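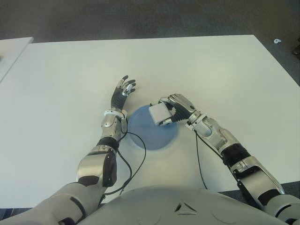

White table, grey carpet.

Dirnevetti Carnlow football rebounder
Reviewed August 2023

The Carnlow is a steel-framed rebound net for football practice, sold for gardens and small club pitches. You kick the ball at it and the ball comes back. Dirnevetti says it will "transform your first touch", and we have our doubts about that. A wall does much the same job and costs nothing, if you have a wall and neighbours who don't mind.

We stock it all the same. As nets go it is decently made, and plenty of people don't have the wall.

What you get
Frame in five sections, net, bungee ties, four ground pegs, a bag. The bag is thin and the zip on ours went during the first winter. Spare ties are sold separately and you will want them.

Setting it up
The box says 15 minutes. Allow longer the first time, as the ties are stiff and the drawing in the leaflet shows the net the wrong way round. The label on the net should face you. It's easier with two people, one to pull the net while the other hooks.

The frame tilts to three angles. The steepest gives you a low ball back along the grass and is the one most players will use. The middle setting pops the ball up for volleys. The flattest is meant for goalkeepers and throws the ball anywhere it likes if you hit it off centre. The maker calls this "match-realistic rebound". We would call it a loose net.

How hard can you hit it?
From a few paces, with a passing stroke, it behaves well. Full-blooded shots are another thing. The pegs supplied are short and on soft ground they work out quickly. The Dizon peg set is longer and holds much better, and frankly it ought to be in the box. On artificial grass you can't peg at all, so use sandbags on the back bar.

The claim about age
It is marked as suitable from age 5 to adult. A small child will enjoy it for a bit. A grown player who strikes the ball properly will find it light.

Carnlow or Pruvex?
We are asked this a lot. The Pruvex is heavier, dearer and doesn't fold. Its net is tighter and stays that way. If the rebounder will live outside at a club, buy the Pruvex. If it has to go back in the shed every evening, the Carnlow makes more sense.

The app
There is a code on the frame for a training app. It wants an email address before it shows you a single drill, and the drills are the ones any junior coach already runs. Skip it.

Guarantee
Frame up to 2 years, net not covered. Rust is excluded if the frame has been left out, so read the small print before you leave it on the lawn until December.

Delivery
Kerbside only. Returns accepted unused and in the original box.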